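From: Mortimer Escobedo
To: Hotcombe Allotment and Garden List
Date: 2019-07-07
Subject: Re: [hotcombe] Zucchini, and what is to be done

Tamsin Fitzsimmons wrote:

> Could whoever is leaving zucchini on my porch please stop. I have
> been polite about it. There were 4 on the step this morning and one
> of them was the length of my arm. I live alone. I don't own a pan
> that big.
>
> Also, does anybody know if you can freeze it? My sister says yes but
> she says that about everything.
>
> Tamsin

Tamsin,

It wasn't me. I say this as a man with a trunk full of zucchini and no alibi.

You can freeze it, with conditions. Grate it, salt it, leave it in a colander for half an hour, then squeeze it in a dish towel until your wrists give out. Freeze it flat in bags. What you get back in winter is a green slush that does fine in bread and soup and should not be shown to guests in any other form. Slices freeze too, in the sense that they become hard. Thawed, they go the way of wet bandages.

The arm-length ones are past saving as a vegetable. Scoop out the seeds, stuff the shell with rice and whatever sausage you have, and bake it under foil for an hour. Ifigeneia Chatzigeorgiou posted her version to this list back in March, when none of us needed it, and it's in the archive under "boats." She uses dill and a lot of lemon. I used less lemon and was told about it. 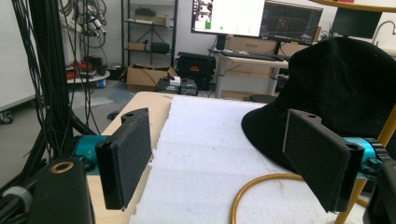 2 min read

On the larger question of supply, I think we have to look at the seed swap. Hamish brought a packet of Coneo, which is a fine plant if you want one squash every six hours until frost. I put in three hills. Aisling put in five and then went to visit her mother, and I have been picking hers as well, so you can see how a person ends up driving slowly past porches after dark. Other people, I mean.

If you want fewer, pick the flowers. The male ones are on the thin stems. Dip them in flour and beer, fry them hot, eat them standing up. Leave a couple for the bees or you'll get no squash whatever, and I do see that this may be a selling point.

The food pantry takes them up to 10 inches. They were firm on that and had a ruler out.

I still have the big colander from the church supper if you'd like to borrow it. I'd drop it on your porch, but I can see how that would look.

Mortimer
Plot by the water tank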